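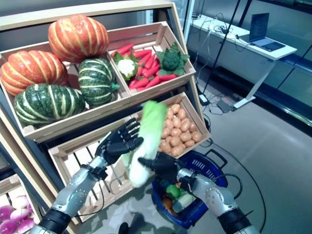
kestrel_loop wrote:
I would look at the timestamps before I touch the planner. When two arms share one object and the object pose comes late, both arms correct an error which is already gone, and then they correct each other. We had the same thing with Londex 2 and lost the whole of May on the gains.

marrowfat (thread starter)
Thank you, I did check the timestamps, but perhaps not well enough. Let me write the problem again in better order, because my first post was confused.

The task is to take vegetables from a display and put them in a shopping basket. Small objects are fine. For the napa cabbage the planner may choose between one hand and two hands. It gives a cost to each, and the cheaper one wins. The trouble is that the two costs are very near to each other for this object, so the choice changes when the pose estimate moves only a little. In the log I see the mode going two hands, one hand, two hands, in less than a second. Each change starts a new plan for both arms.

Pose comes from the Wivow tracker. Measured delay from camera to pose is 82 ms when the object is free. When the fingers cover it, I do not know the delay, because the tracker repeats the last good pose and puts a fresh stamp on it.

oblique_77
There is your answer, I think. A fresh stamp on an old pose is a lie to the filter. Wivow has a setting for it, "hold_last" in the tracker file. Put it to false and the topic will simply be silent when the object is covered.

marrowfat
I tried it now. With hold_last false the planner waits for 800 ms and then goes to safe stop. So the mode does not jump any more, but the task also does not finish. It is better to know, of course.

kestrel_loop
Then do not ask the camera where the cabbage is once you hold it. After contact, take the pose from the hand: fix the transform at the moment of the grasp and carry it with the wrist. Use vision only to check it now and then.

oblique_77
I don't agree with this for soft or long objects. A cabbage in a five-finger hand can turn along its long axis and the wrist knows nothing about it. You fix the transform at the grasp, the object turns, and you release it with the wrong end over the rim of the basket. I have seen it with a leek.

kestrel_loop
A plastic cabbage is not very soft. But fine, it can turn, I accept it.

marrowfat
I take something from both. After contact the pose follows the wrist, and if the tracker sees enough of the leaves it may correct the rotation only, never the position. For the choice of hands I added a margin: to change the mode, the new cost must be lower by 8 per cent, and not only lower. Also the mode is locked while any finger reports contact. 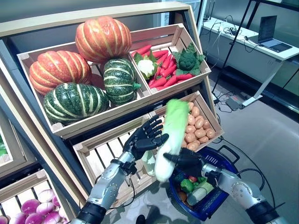 One-hand mode, cabbage in the right hand, left hand open.

marrowfat
I replayed the old logs through the new code. There are 251 grasps of the cabbage in them. The fast jumping between modes is gone in all of the replays. I know that a replay is not the robot, so please do not congratulate me yet.

sedge
Question from somebody who only reads usually. What does the free arm do in your one-hand mode? In our tree it goes back to home, and this costs a lot of time if the next object needs it again.

marrowfat
It keeps a waiting pose and the planner treats it as a moving obstacle for the other arm. Going home was my first version also. The weak point is that the waiting hand can cover part of the display for the head camera, so I gave a small cost to poses which stand between the camera and the crates. The weight for it I found by hand and I am not proud of it.

oblique_77
I would still not lock the mode on contact. If one hand has a bad grip, you want the second hand to be allowed to come and help. With your lock it must look on while the object falls.

kestrel_loop
Lock with an exception for slip, then. Two lines of code.

oblique_77
Two lines if the slip signal is good. Is it?

marrowfat
It is not good. The fingertips report slip each time the wrist accelerates. I will leave the lock for now and open a separate thread for slip, with a plot of the raw signal. The config is in the Prondska folder, file napa_modes, last changed Jun 23, 2022. If somebody uses it with another tracker, please look first at what it does with its stamps.

sedge
Downloaded, thank you. The margin is written in the file as a fraction and in the comment as per cent, maybe you want to correct the comment.

marrowfat
Corrected.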